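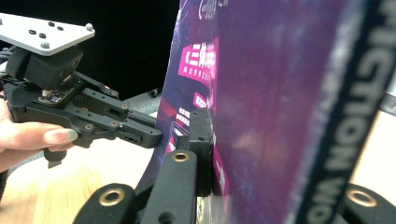
How does a fighter who has never cut weight properly end up making 125 pounds for a title bout?
She hires a former marathon runner, moves her last hard sparring day up by a week and learns to like cold rice.
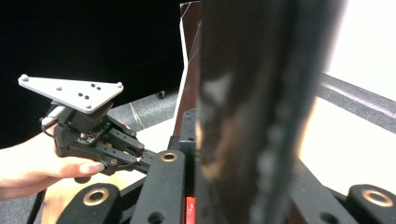
Reading time: 2 min | 297 words

Mercy Mushi laughs when you bring up the scale. She missed weight twice in her first four amateur fights, and for a long time that was the thing people in the sport knew about her. Now she's 11 fights into her pro career, she holds the flyweight belt at Cavine Fight Night, and she talks about rice and sodium the way other fighters talk about knockouts.

"I used to think the cut was a punishment," she says. "You skip dinner, you sit in a hot bath, you cry a little. Then you go fight with nothing in your legs."

The change came in September, when she left her old team and joined Jernier MMA. Emmanuel Shemweta runs the conditioning side there, and he came to fighting from distance running, so he cares about pace more than almost any coach I've met. His first move was to throw out her sauna suit. His second was to make her eat breakfast!

What followed was a camp built on small, dull, wonderful details. Rice cooked the night before. Long walks after lunch. Pad rounds at a speed that looks almost lazy until you notice it never drops - not in the fourth round, not in the fifth. Her walking weight came down slowly enough that she barely complained, and Mushi is a world-class complainer (her word, by the way).

The payoff was the Stadach fight. Lena Stadach is a wrestler with a brutal top game, and she won the opening round clearly. Mushi kept getting up. By the third she was stuffing takedowns along the fence and digging short left hooks to the body, and by the fifth she was the one walking forward. One judge still scored it for Stadach. The other two got it right, if you ask me, and the crowd at Swai Hall was on its feet well before the cards were read.

I've watched the final round more times than I should admit. There's a moment with a minute left when Stadach shoots, Mushi sprawls, and she glances over at her corner with a huge grin. Shemweta is yelling at her to circle left. She circles right and lands the best elbow of the night.

"He was mad about that for a week," she says.

A first defense is next, with the opponent still to be signed. She wants a striker this time. Shemweta would like another wrestler, and he'd like her back on the morning walks by Monday.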